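課題研究レポート ロボット班 その2
ジョブビルの公開日に行ってきました

書いた人:マドゥ・ジャイスワル
いっしょに行った人:ロクサナ・ブクル、テミトペ・ユスフ

前回のレポートで「次は本物を見に行きたい」と書いたら、先生が本当に見学先を探してくれて、5月にジョブビルのラストギ研究所の公開日に行けることになりました。やった! うちの班のテーマは「家の中で働くロボットはどこでつまずくのか」なので、家事をするロボットのデモがあると聞いた時点で三人ともかなり盛り上がっていました。テミトペは前の晩に質問を紙にびっしり書いてきて、行きのバスで全部読み上げてくれたんですが、半分くらいは電池の話でした。

受付は9時半からで、着いたらもう列ができていました。名札をもらって(ロクサナの名札だけ名字のつづりが違っていて、最後までそのままでした)、最初に大きい部屋で全体の説明を聞きました。定員は80人だそうですが、立っている人もけっこういました。小学生を連れた家族が多くて、制服で来ていたのはたぶん私たちくらいです。

説明のあとは自由にまわってよくて、コーナーは歩くロボット、組み立てのロボット、それから家の中の作業をシミュレーションでやるコーナーの三つ。歩くロボットの前は人だかりで全然見えなかったので、先に家のコーナーに行きました。結局ここに一番長くいました。

担当はハリシュ・タクルさんという人で、研究所に入って2年目だそうです。コーナーには本物のロボットは置いてなくて、大きなモニターと机がひとつ。正直最初は「え、画面だけ?」と思いました。でも動き出したら三人とも黙って見てしまいました。

使っているソフトは「グレテッティ」という名前で、研究所の中で作っているシミュレータです。画面の中のロボットには「アーケル」という名前がついていました。アーケルには腕が2本あって、先に指が二つのグリッパーがついています。タクルさんがキーを押すたびに視点が切りかわって、グリッパーのすぐそばから見た絵になったり、アーケルの体の上から前を見た絵になったりします。私はこの切りかえがすごくおもしろくて、何回もお願いして見せてもらいました。人間だと自分の手首から世界を見ることってないですよね。
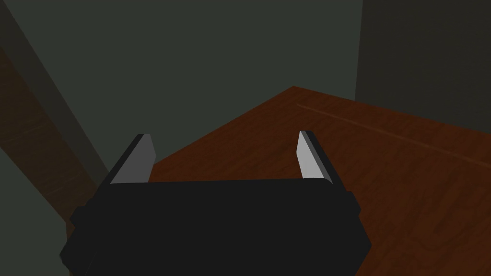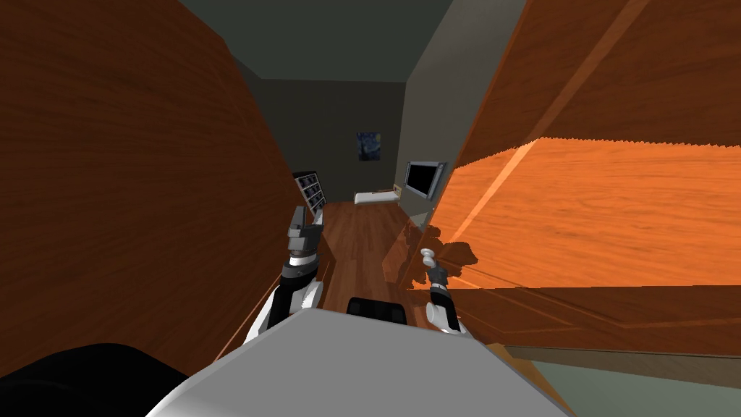
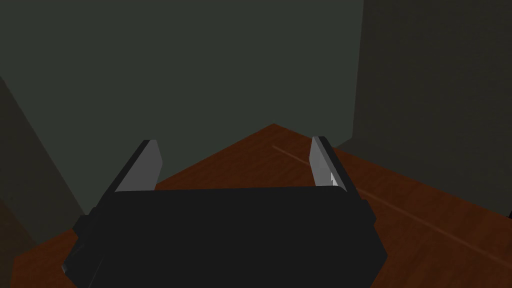
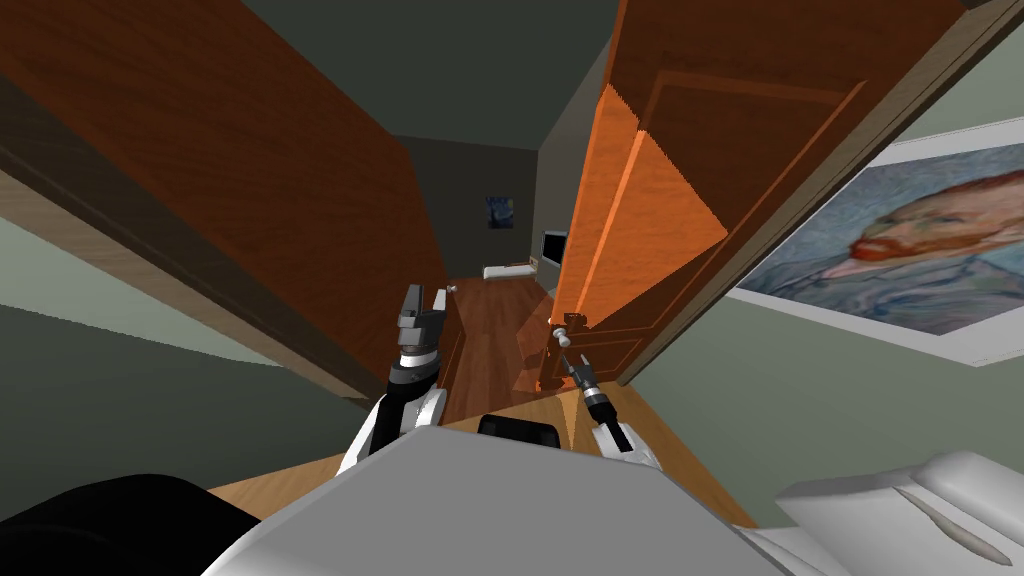
シミュレータの画面。1枚目と3枚目はグリッパーの近くからの視点、2枚目と4枚目は両腕とドアが見える視点

デモの課題は「部屋のドアを動かす」でした。家の中の作業と聞いて、私は皿洗いとか洗濯物とかを想像していたので、ドアか〜と思ったのですが、タクルさんに言わせるとドアはかなりいやな相手らしいです。ノブは小さいし、つかんだあとに手がドアといっしょに弧をかいて動かないといけないし、ドアが動くと今度は自分の体がじゃまになる。人間は一歩下がりながら開けるけど、その「一歩下がる」をロボットに教えるのが大変だそうです。帰ってから自分の家のドアを観察したら、たしかに私、開けながらちょっと下がっていました。弟のサントシュにも何も言わずに開けさせてみたら、やっぱり下がってました。(サントシュ・ジャイスワル君、実験協力ありがとう。お礼のアイスは来週です)

4枚目の画面では、右のグリッパーがちょうど白い丸いノブの真下まで来ています。ここから先が見どころで、私たちが見ている間にも何回かやってくれたのですが、つかめた回とすべった回がありました。すべると指がノブの横をすーっと通りすぎて、そのまま何もないところを閉じるんです。テミトペが思わず「あー!」と言ったら、後ろで見ていた小さい子も「あー!」と言っていて、そこからはみんなで応援みたいになりました。

タクルさんによると、グレテッティの中ではこのドアの課題をこれまでに2000回近く試していて、最近の設定だと成功率は93パーセントだそうです。高い! と思ったけど、ロクサナが「家で使うなら、残りの7パーセントのときはどうなるんですか」と聞いて、タクルさんが「いい質問なので、ちょっと座りましょう」と本当にいすを出してくれました。

そこで聞いた話をメモからまとめます。失敗といっても種類があって、何もつかまずに終わる失敗はまだいいほう。こまるのは、ノブのはしっこを中途半端につかんで、そのままドアを動かそうとする失敗だそうです。シミュレータの中なら最初の場面に戻せば終わりだけど、本物だと手首に無理な力がかかるし、ドアのほうもこわれるかもしれない。だから今は成功率を上げるより、「あ、これはだめだ」と早く気づいて手をはなす練習のほうに時間を使っているとのことでした。ここは班のテーマにぴったりなので、次の発表で図にしたいです。

あと、部屋の話も聞きました。画面の中は本当に人が住んでいそうな家で、2枚目だとドアのすきまの向こうに白いベッドやテレビが見えるし、壁に星空っぽい小さな絵もかかっています。4枚目の右の壁にはゴッホの自画像! 美術部のロクサナがまっさきに見つけて大喜びしていました。私が「絵って作業に関係あるんですか」と聞いたら、関係ない物がいろいろ見えている中で必要な物を見つけるのも練習のうちなんだそうです。なるほど。うちの班で作っている段ボールの部屋は壁が真っ白なので、何か貼ろうと思います。

机の上の視点(1枚目と3枚目)は、グリッパーの指が大きく開いていて、奥に赤茶色の木の面が広がっているだけのけっこう地味な画面です。でも私はこっちのほうが勉強になりました。うちの班のロボットアームは、手首にカメラをつけたら自分の指ばかり映ってしまって使いものにならないと前回書きましたよね。アーケルの画面でもグリッパーは下のほうにどーんと映っています。それでいいのか聞いたら、指先と、指の間にある物の両方が見えるのが大事なので、指が映るのはむしろ歓迎、という答えでした。私たち、指が映らないようにカメラの位置を三回も変えたのに……。テミトペはその場でカメラ台の描き直しを始めていました。

テミトペの電池の質問もちゃんとしました。シミュレータに電池はないので、となりの歩くロボットのコーナーの人に聞いてくださいと言われて、行ったらお昼休みで人がいませんでした。午後にもう一回行ったけどまだ混んでいて、これは宿題です。メールで聞いていいそうなので、返事が来たらその3に書きます。

お昼は中庭でお弁当を食べて、午後は組み立てのロボットを少しだけ見ました。こっちは本物が動いていて、ネジを穴に入れる作業をずっとくり返していました。速いし音も小さいし、すごいはすごいんですが、三人とも頭の中がドアでいっぱいで、メモが二行しかありません。すみません。

最後に、体験コーナーで自分たちもグレテッティを動かせました。コントローラーで片方の腕だけ操作して、ノブに指を近づけるところまでやります。これがまあ難しい! 画面だと奥行きがわからなくて、もう届いたと思って指を閉じるとまだ手前だったりします。私は時間切れ、テミトペはノブを通りこしてドアにぶつかり、ロクサナだけが時間内につかみました。コツを聞いたら「上からの視点で大体の場所に行って、最後だけ手首の視点に切りかえた」とのこと。それを先に言ってほしかったです。

わかったこと
・手首のカメラには指が映っていていい。指先と物がいっしょに見える位置をさがす。
・ドアはつかむところより、つかんだあとの動きのほうが難しい。体の位置も考える。
・成功した回数だけでなく、どんな失敗だったかも記録する。うちの記録用紙は○と×しか書くところがないので作り直す。
・視点は二つあると便利。大まかに動く用と、最後に合わせる用。

まだわからないこと
・シミュレータでうまくいった動きを本物に移すと、どのくらい成功率が落ちるのか。タクルさんは「落ちます」とだけ言って笑っていました。
・アーケルの腕が2本あるのに、ドアのデモでは主に片方しか使っていなかったこと。もう片方は何の役なのか聞き忘れました。
・電池。

次にやること
カメラ台の新しい図面はテミトペ、記録用紙は私、段ボールの部屋の壁紙はロクサナが担当します(ゴッホを描くと言っています)。カメラ台ができたら、まず机の上の消しゴムをつかむ課題をもう一度やって、前回の結果とくらべます。ドアのほうは、引き出しの取っ手くらいの小さいものから始める予定です。ちょうどいい取っ手が家に余っている人がいたら、理科室の後ろのロボット班の箱に入れておいてください!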